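생활 > 지역소식 > 여가·동호회
인쇄 | 이메일로 보내기
공유 25 댓글 11

시타브빌 주민회관, 카드놀이 모임 저녁 시간 한 시간 늘린다

시타브빌(Citavville) 주민회관이 3월부터 카드·보드게임 모임의 저녁 이용 시간을 한 시간 늘린다. 지금까지는 오후 8시에 방을 비워야 했으나 앞으로는 9시까지 쓸 수 있다. 늘어난 시간은 2층 게임실과 그 옆 소모임실에만 적용되고 1층 강당과 조리실은 종전대로 8시에 닫는다.

회관 측은 퇴근 뒤에 오는 이용자가 많아진 점을 이유로 들었다. 지난해 가을 게임실 이용자로 등록한 주민은 86명이며, 이 가운데 상당수가 오후 6시 30분 이후에 도착한다고 적어 냈다. 8시에 문을 닫으면 한 판을 제대로 끝내기 어렵다는 의견이 안내 창구에 꾸준히 들어왔다고 한다.

모임은 종목별로 나뉜다. 돈을 걸지 않는 포커와 브리지는 게임실에서, 화투와 마작은 소모임실에서 한다. 포커 모임은 칩만 쓰며 칩을 현금이나 물건으로 바꾸는 행위는 회관 이용 규칙으로 금지돼 있다. 규칙을 어기면 그날 바로 퇴실해야 하고 두 번째부터는 한 계절 동안 등록이 정지된다.

이용료는 그대로다. 등록 주민은 무료이고, 시타브빌 밖에서 오는 사람은 등록 주민과 함께 올 때만 들어갈 수 있다. 음료는 뚜껑이 있는 컵에 담긴 것만 가지고 들어갈 수 있다.

탁자에 까는 천과 매트에 관한 규정도 손봤다. 그동안은 회관이 내주는 것만 쓰게 했으나 다음 달부터는 모임에서 각자 가져온 것도 쓸 수 있다. 둥근 포커 매트는 네모난 탁자에 올리면 앞쪽이 탁자 밖으로 나오는 일이 있어, 사람이 지나다니는 통로 쪽으로는 나오지 않게 놓아야 한다. 식탁보 같은 얇은 천을 밑에 깔아도 되지만 테이프로 붙이는 것은 안 된다. 쓴 매트는 말아서 보관장 아래 칸에 넣고, 천은 가져온 사람이 도로 가져간다.
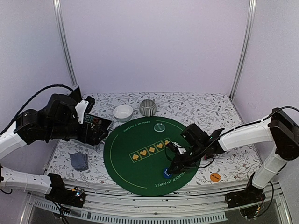

카를라 차베스(Karla Chávez)는 시간이 늘어난 것은 반갑지만 버스가 문제라고 했다. 드란델(Drandel) 방면 막차가 회관 앞 정류장에 오후 8시 50분에 서기 때문에 9시까지 남아 있으면 아얄라(Ayala) 사거리까지 걸어가서 다른 노선을 타야 한다는 것이다. 그는 마지막 판을 8시 30분 전에 시작하도록 모임끼리 정해 두면 좋겠다고 덧붙였다.

회관은 버스 시간표는 회관이 정할 수 없는 사안이라면서도, 운수 담당 부서에 막차를 늦춰 달라는 요청서를 보냈다고 밝혔다. 답변은 아직 오지 않았다. 대신 회관 뒤편 주차장을 9시 30분까지 열어 두기로 했다. 주차 면수는 17면이고 따로 예약을 받지 않는다. 주차장 안쪽 출입문은 8시에 잠기므로 차를 댄 사람은 정문으로 돌아서 들어와야 한다.

소음에 관한 조항도 새로 생겼다. 오후 8시 이후에는 소모임실 창문을 닫아야 하고, 마작 탁자에는 반드시 두꺼운 깔개를 깔아야 한다. 지난여름 회관 뒤 주택가에서 패 섞는 소리가 늦게까지 들린다는 민원이 있었다. 당시에는 탁자를 창가에서 안쪽으로 옮기는 선에서 마무리됐다.

초보자를 위한 브리지 강습도 함께 열린다. 강습은 네 차례로 이어지며 매번 오후 7시에 시작한다. 교재는 언델(Undel) 서점에서 살 수 있고 회관 자료실에도 두 권이 비치돼 있다. 자료실 교재는 회관 안에서만 볼 수 있다. 강습을 들으려면 첫 시간 전까지 안내 창구에서 이름과 연락처를 적어야 하며 전화 접수는 받지 않는다.

오래 쓴 카드도 이번에 바꾼다. 모서리가 닳거나 장수가 모자라는 카드는 모아서 어린이 공작실로 보내고, 새 카드는 3월 첫 모임부터 내준다. 글자가 큰 카드를 원하는 이용자는 창구에서 따로 빌릴 수 있다. 빌린 카드는 퇴실할 때 반납한다.

이용 시간 연장은 우선 5월 말까지 시범으로 운영된다. 회관은 그때까지의 이용 인원과 민원 내용을 살펴본 뒤 여름에도 계속할지 정하기로 했다. 의견은 게임실 입구에 놓인 의견함에 넣거나 안내 창구에 직접 전하면 된다.

공유 25 댓글 11
인쇄 | 이메일로 보내기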